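2023-07-17
Hand gripper no. 2, pads and camera check
Notes: Radomir Atanasov

Started with the complaint from Friday that gripper 2 loses thin flat objects. The left finger closed later than the right one. I opened the housing and found the screw of the left finger link loose by half a turn. Tightened it, put a drop of thread lock (the Drutton one, blue bottle), and left it 30 minutes before closing.

Both rubber pads were old, so I changed them as a pair. The new ones are from the Nallitz bag in the second drawer. Please do not mix them with the Wovum pads, the ribs are deeper there and the jaw does not close fully. Part number on the bag ends with 2345. The old pads I keep until August, in case somebody wants to measure the wear.

After this I cleaned the lens with the dry cloth only and made the grip test by the window, with the red board held on its narrow side. I look for two things in the camera picture: if the board stands straight between the fingers, and if both pads are visible over the full length of contact.
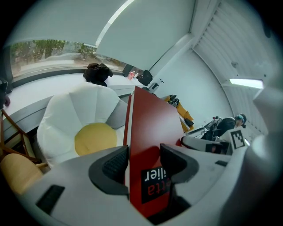 Grip test, gripper 2, red board between the new pads. Second gripper and marker at right.

Repeated the test 6 times, opening fully between the grips. The board did not slip. On the fourth grip I heard a small click from the right side, after that no more. I did not find the source. If it comes back, look first at the spring and only then at the bearing.

Exposure: with the blind only partly down, the window is strong in the upper part of the picture. I left the setting as it was, the fingers are well enough exposed.

Not done: the marker calibration for this gripper. Matić rail must be free for that and it is booked until Wednesday. Until it is done, please do not use the width values from gripper 2, they still belong to the old pads.

Hex key 2 mm is back in the tray. Thread lock is almost empty, I wrote it on the order list.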